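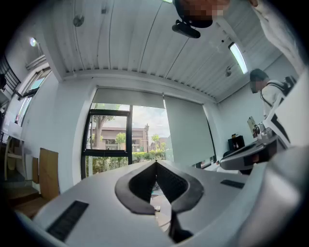 According to the buyer at Pidach, the first mistake in her equipment budget was treating the grippers as the expensive part. She plans spending for a small team that records handling work with hand-held grippers, and later uses the recordings to train robot arms. We spoke in February, in the middle of her planning for next year.

"I had a line for the grippers and a line for everything else," she said. "The second line was far too small. It had to cover pads, cables, batteries, storage and people's hours."

She now budgets per working pair, left hand and right hand together, and adds a sum for wear. Finger pads are the item she reorders most. The last order was for 105 of them, bought from Lamora, and she expects to place another before the summer. Delivery takes 17 working days, so she places the order while there is still stock in the cupboard.

"You can't send people home because a pad has split," she said. "An hour of a trained operator costs more than the pad does."

I asked whether she had looked at hiring the equipment. She had. Skutumness offered a monthly rate that included repairs, and for a short project she would have taken it. Over a full year it came out dearer than buying, even with a repair budget of £1,000 set aside for each pair.

"The hire people were fair about it," she said. "They told us themselves that it stops making sense after the first few months."

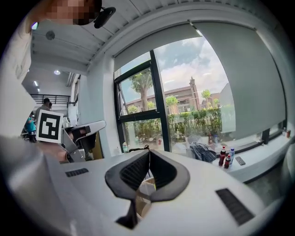

Her operators wanted something different from the money, and told her so: lighter housings first, more units later. By the afternoon their wrists were tired and the recordings had become slower. She had planned to buy extra pairs. She bought fewer, and spent the difference on a lighter version.

The robot arms come out of a separate budget, under a project called Lo. That purchase has been put back twice. She would like to see 300 hours of good recordings before signing for an arm, and the team has not reached that yet.

"People ask why we don't have the arm already," she said. "It would stand in a corner losing its warranty. I'd sooner pay for it when there is something to run on it."

Her advice to anyone drawing up a first budget was to ask the supplier for the price list of spare parts before asking for the price of the machine. She also keeps a tenth of the total unspent until the autumn. Last year it went on chargers and a second set of cases.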